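Toy library in Fivach moves to new rooms and asks families to help sort the shelves

The toy library in Fivach has moved. After seven years in the cellar of the music school it is now on the ground floor of the old Gastell building, and families can borrow again from this month, May 2019.

The new place has two rooms. The larger one, with the shelves and the lending desk, faces the street. The smaller one is at the back and is used for cleaning, checking and repairing the toys that come home from a loan.

"In the cellar we carried everything up and down a narrow stair," says Jytte Snorradóttir, who has run the library from the beginning. "Mothers with a pram had to wait outside and tell us through the door what they wanted. Now they can come in and the children can choose for themselves."

The collection has also changed. Large plastic toys, which took much space and were borrowed seldom, were given to the kindergarten in December. In their place the library has put together small sets for children under three: blocks, rings, cloths, spoons and simple baskets for filling and emptying. Each set fits in one bag and can be kept for two weeks.

Verna Ridgeway chose the contents. She worked for many years in a nursery and she prefers things which a small child can use in more than one way. A cube and a basket are enough for a whole morning, she says, when the child is at the age of putting in and taking out. She lays the things out on a white cloth when she checks a set, for on a white cloth it is easy to see dirt and small splinters.
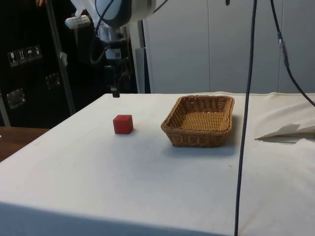
Baskets need the most attention. When a rim begins to open, the ends can scratch, and the basket must be taken out of the set until it is mended. Arlo Ferreira, who learned basket work from his grandfather, has offered to do this in the evenings. He asks parents not to wash wicker under the tap and not to dry it on a radiator. A damp cloth is sufficient, and afterwards the basket should stand in the open air in the shade.

Blocks are simpler. They are wiped after every loan, and those with damaged corners are put aside. Some of the older ones have lost their colour and will be painted again during the summer with a paint that is safe for the mouth. The paint and brushes are a gift from the Mbeki hardware shop in the market street. Its owner, Amos Mbeki, borrowed toys for his own two sons when the library was still new.

A family card costs 10 euros for the year. At present 75 families have one, and there is room for more. Old cards from the cellar time remain valid until the date printed on them, so it is not necessary to change them.

Families who still have toys at home from before the move are asked to bring them back, also when a part is missing. "We are not angry about a lost block," says Ms Snorradóttir. "But we must know which one it is, or we look for it on all the shelves."

Donations of toys are welcome, with the exception of soft animals and anything with a battery. Who wants to give a larger quantity should first speak with Bernadette Gallagher at the lending desk. The entrance is on the side of the Analier bakery, and there is no step at the door.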